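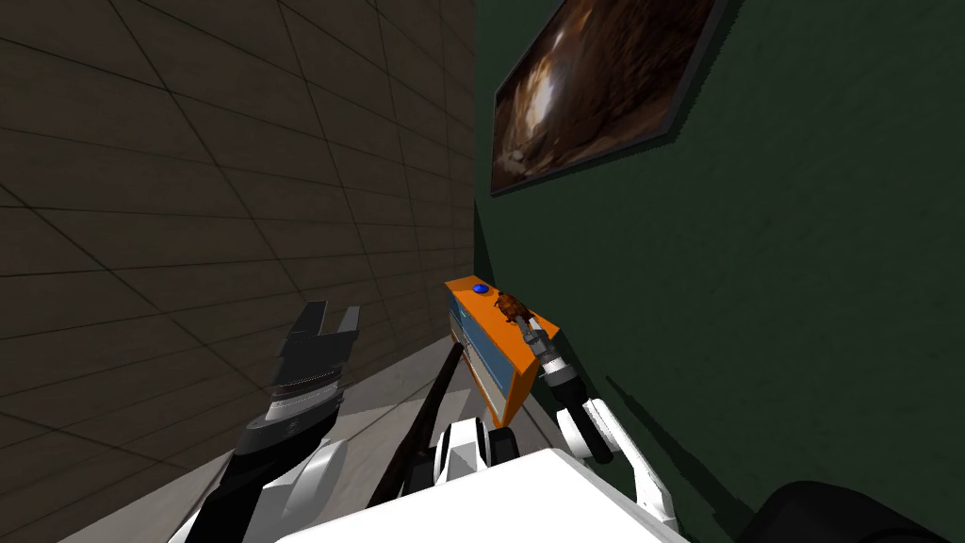
Figure 4. Simulated two-arm robot at the box, right gripper at the small brown object on the orange top.

4.2 Does remote control teach the task, or the operator?

Claims that demonstrations given by remote control carry over to new rooms deserve more care than they usually get. The Cuvlow set contains 1,436 demonstrations, all recorded in simulation, and the size of that number has done a good deal of work in arguments it cannot support. Most of the episodes come from 5 operators. When we split the data by operator instead of by room, the gap between training and test success widened on every task we tried.

The reach to the box (Figure 4) shows the difficulty. Both arms are available to the operator, but the task as written asks for only one of them. The small object rests just to the right of a blue button, so an approach from the wrong side risks touching the button first. Operators handled this in their own ways. Two of them slowed down near the box and made several small corrections, and a policy trained on their data copied the pauses along with the reach. We do not see how a success rate alone would tell a reader whether the policy had learned to avoid the button or had picked up one person's habit of hesitating.

Michailidis, our hand-guided baseline, was meant to settle the matter. In that condition the operator moves the arms of a physical stand-in and the joint angles are replayed in the simulator. The paths are smoother. They are also shorter, and shorter paths are easier to fit, so a fair comparison would have to match path length. Earlier reports on the Sarnlow tasks did not do this, and we could do it for only 20 of the room layouts. On those, the advantage of hand guidance shrank to roughly 4 points, inside the spread we get from changing the random seed.

Wall finish and floor brightness were varied between layouts, and this is often offered as evidence of visual variety. We are not convinced. A policy that reads mostly joint angles can ignore the walls altogether, and our masking test (Section 4.3) suggests that it often does. Until the camera input is shown to matter for a given task, changing the tiles should not be counted as a test of anything. The Gukden split, which moves the box itself, is the harder and more useful one, and both teaching methods do badly on it.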